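About Vudel

Vudel is a small company for home tidying and cleaning. We come to apartments, small offices and shared houses, and we put things back in order together with the people who live or work there. We started with two persons and one car. Today we are a team of nine, and we have finished 651 home visits until now.

How it started

My name is Puspita Halim. Before Vudel I worked in a hotel, first in the rooms and later as the person who trained the new staff. In the hotel everything has one place and one way. When I came home in the evening, my own entrance was full of shoes, bags and boxes from the post, and I walked over them like everybody does. One February I had a long vacation and I decided to repair this situation. It took me four days for a very small entrance, which surprised me. I wrote down each step in a notebook, and this notebook is still the base of our work.

Gudrun Sandberg was my neighbor at that time. She asked if I could do the same in her place, and she wanted to pay for it. After this she told her sister, and her sister told the people in her office. Gudrun joined me as partner in the same year. She takes care of the planning, the bills and the telephone, and she is much better than me at saying no when the calendar is full.

The name Vudel does not mean anything. We wanted a short word which is easy to write on a door bell.

What we do

Most of our visits are one of these kinds:

Flikisura is our half-day visit for one area. The customer chooses the area, for example the entrance, the kitchen drawers or the corner with the desk.

Fiore is the full home visit. We come with two or three people and stay for one or two days, depending on the size.

Nika is for moving. We help to pack before, and we come again after to unpack and to find the places for the things in the new home.

We also do simple cleaning of the floors and shelves at the end of every visit. We do not wash windows and we do not remove heavy furniture. For this we can recommend other companies, please ask Gudrun.

How we work

We begin always on the floor. The shelves and the closets can wait, but if the floor is not free, the work is slow and somebody can fall. So the first thing we ask is where the trash goes, where the paper goes, and which bags are still in use. Then we take small papers and wrappings, then empty boxes, then bags, and the shoes come last.
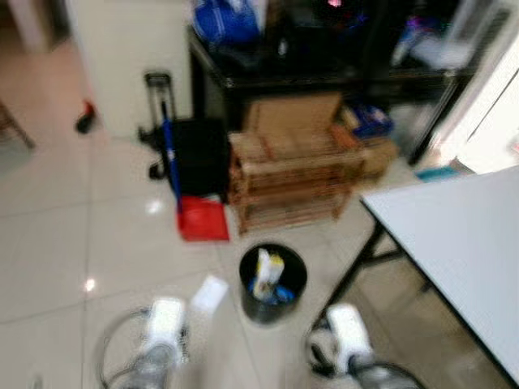

The entrance is the area that our customers choose most often for the Flikisura visit, and it is also my favorite. It is a small area, but everything what comes into the home must pass there. Many people buy a shoe rack and hope that the problem is solved. After some weeks the rack is a table for other things: an open cardboard box on the top, one more big piece of cardboard at the end, a little blue package beside. Next to the rack stand the black bag and the luggage trolley, and the broom and the red dustpan also live there. None of these things is wrong. We only ask for each one if it must be in this place. The cardboard we make flat and bring to the recycling the same day. The trolley can usually go in a closet until the next trip. The broom and the dustpan may stay near, but we like to give them a hook on the wall. A small trash bin near the door is a good idea, and we are happy when a customer already has one, because a scrap of paper is then picked up in one second and the mail wrapping does not travel to the kitchen.

We never throw away a thing without asking. This is the first rule for new colleagues and there is no exception, also not for a box that looks empty. When a customer is not sure, we put the thing in a "later" box and write the month on it. In the next visit we open it together.

We do not sell baskets, boxes or other storage products. In most homes there is already enough, and we use first what we find. If something is really missing, we write the size on a paper and the customer can buy it where he or she likes.

Our team

We are nine people and we speak six languages between us. Every new colleague goes with Puspita for ten visits before working in a pair with somebody else. We always come in pairs, and we try to send the same pair when a customer calls again. All colleagues are employed by Vudel and are paid also for the time in the car.

Our workshops

Two times in a year we give an evening workshop about the entrance and the kitchen. You get a printed copy of the notebook, with the drawings corrected by Gudrun. We have printed 300 copies of the newest version, and some are still in the office if you want to pick up one.

Prices and contact

The price depends on the kind of visit and on how many people we send. After a short phone call we send you a written offer, free of charge. For schools and clubs we have a lower price.

You can call us in the morning or write us through the contact form. Please tell us which area you want to do first, which floor you live on and if there is an elevator. We answer in two working days.

Page updated: 2021-05-04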